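Banville Building, second floor: electrical and fire walk-through
Done by: Uyên Hầu
With: Henrik Frerichs (building)
Month: May

1. Exit doors open fully from inside. OK. East door drags on the mat. Mat to be trimmed or removed.

2. Exit signs lit. OK on battery and on mains.

3. Extinguishers in place, tags current. One overdue, by the copy room. Granetti to swap it on their next visit.

4. Aisles clear to the stairs. Not OK at 9:40, flattened boxes by the stair door. Clear when checked again at 2:15.

5. Bench areas, cables and edges. OK.

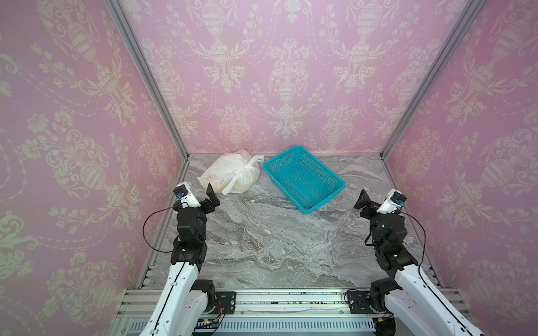 Item 5, front edge of bench.

6. Power strips. One strip in room 13 was plugged into another strip. Separated. Trí Tô will ask for a second wall outlet.

7. Space heaters. One found under a desk, no tip-over switch. Unplugged and tagged. The owner can take it home.

8. Panel room. Door locked, three feet clear in front of the panels. Label for breaker 13 is missing. Henrik has the chart.

9. Trash and packaging. Bags and wrap kept off heaters and light fittings. 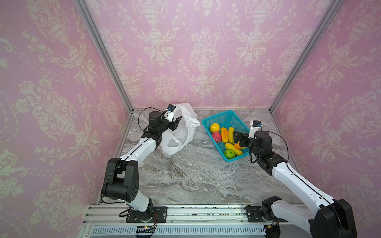
Bins in the kitchen were full and the lid on the paper bin is cracked. Ask Ploren for a replacement with a metal lid, same size as the old one.

10. Emergency lights, push-button test. All came on. The one over the west stairs is dim. New battery needed.

11. First aid box. Short on burn dressings and tape. Xuân Bùi to order.

Open items: 1, 3, 6, 8, 9, 10, 11. Send updates to Uyên.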